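Sadley Restaurants
Peel-and-Match Summer Game: Progress Report
Prepared for the regional manager, covering March

Where we are

The game pieces are designed and approved, the rules are with legal, and the first print run is booked with Entili. We are still on track to open the game at the start of June. Two items are behind: the staff training sheet and the prize claim form on the website.

The game works the same way as the pilot. A customer who buys a medium or large drink gets a cup with a peel-off piece on the side. Each piece shows one of the six road-trip stamps or an instant food prize. A full set of stamps wins one of the larger prizes. Customers can also ask for a piece by mail without buying anything, as the rules require.

Pilot results

The pilot ran in the Surngate restaurants only. Medium and large drinks went up against the same weeks last year, mostly at lunch. Breakfast did not move. We had expected that, as most breakfast orders are coffee and the hot cups did not carry a piece.

Of the instant food prizes handed out, 35 percent were redeemed before the pilot closed. Fries were redeemed most, then the apple turnover. Very few people came back for the small salad, and we have taken it off the prize list and put a second fries tier in its place.

The main complaint was about the peel itself. On cups that had been filled with ice for a while, the label tore and left part of the stamp behind. Entili has changed the adhesive and sent new samples. We are testing them on iced drinks and on the drive-thru cup holders.

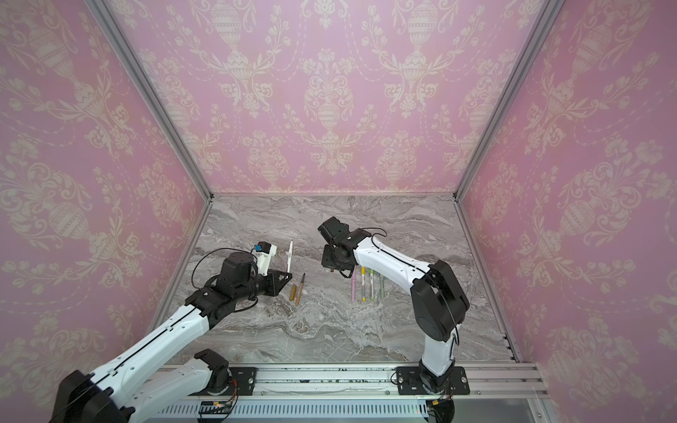

One Surngate shift lead wrote on the feedback form that the torn pieces were less trouble than the arguments over them: "People bring half a stamp to the counter and want it honored. I said yes to some and no to others because I didn't know the rule. Please put it in writing where the whole crew can see it."

We have done that. The rule now reads that a torn piece is valid if the code under the stamp can be read in full. If it can't, the crew member gives the customer a new piece and keeps the torn one in the envelope by the register. The wording will go on a card at each counter and inside each drive-thru window.

Printing and delivery

Entili will print the cups in two runs. The first goes to the warehouse in May and covers the opening weeks. The second is sized after we see the early numbers, with a cutoff for changes shortly before it goes to press. The rare stamp is seeded by Entili under seal and we do not know which cartons hold it.

Bradach is supplying the root beer and is paying for the second panel on the cup. Their logo was moved once at their request, and that used up the slack we had in the artwork schedule. Any further change from them would push the first run back a week.

Budget

We have spent or committed 60 percent of the approved amount. Most of that is printing and the insurance on the top prize. Store signs came in under the estimate when we dropped the hanging mobiles. The mail-in piece requests cost more than planned during the pilot, mainly in postage, and we have moved the money saved on signs over to that line.

No extra funds are requested at this stage. 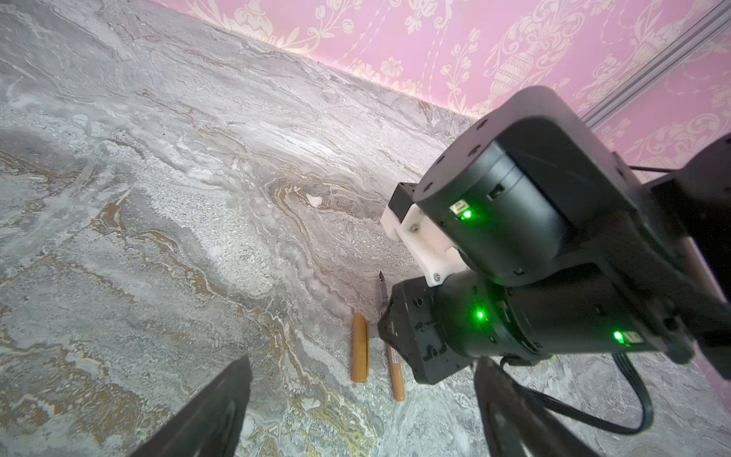 Training

The training sheet is one page, front and back. The first draft was too long and the crews who tried it skipped the back. The new version puts redemption steps on the front and the mail-in rules on the back. Our target is to have 80 percent of crew signed off before opening day, with the rest covered in their first shift of the game.

Open items

Final approval of the claim form, including the age check.
Results of the iced-cup test on the new adhesive.
Bradach's written sign-off on the cup artwork.
A decision on whether the hot cups should carry a piece. We need this from you before the second print run is sized.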